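Chapter 7
Filling Vacancies on Appellate Courts
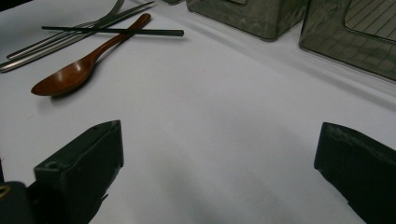
A seat on an appellate court becomes vacant in one of four ways: the judge's term ends, the judge reaches the age limit, the judge resigns, or the judge is removed. The first two can be foreseen, often by several years. The last two cannot, and most rules on acting judges were written with them in mind.

This chapter deals with the period between the vacancy and the oath of the successor. Chapter 6 covered eligibility. Removal is left to Chapter 9, except where the timing of a removal order affects the date on which the seat falls open.

7.1 When a seat is vacant

The date matters more than it may seem. In Fudell, the statute treats a seat as vacant at midnight on the last day of the term. In Cadum, the outgoing judge holds over until a successor is sworn in, so there is no vacancy in the strict sense -- only an expired term. A ruling signed in the interval is valid in Cadum and void in Fudell unless an acting judge has been named.

Resignation raises a separate question. A letter may state a future date, and the courts have disagreed on whether it can be withdrawn before that date arrives. The Tuncer rule allows withdrawal until the appointing authority has accepted the letter in writing. Under the older Lilter rule, the letter is final on delivery.

7.2 Length of the interval

The data in Table 7.1 are drawn from 1,104 vacancies in the four jurisdictions. The median interval was 96 days. In 600 cases the successor had been named before the seat fell open, and these account for nearly all of the short intervals. The longest ran to 3,450 days; it involved a seat that the legislature had declined to fund, and it is left out of the averages.

Readers should keep two dates apart when using the table. Appointment is the act of the executive. Assumption of office takes place on the oath, and salary, seniority and the power to sit all run from that later date, except in Lilter, where seniority is counted from the warrant of appointment.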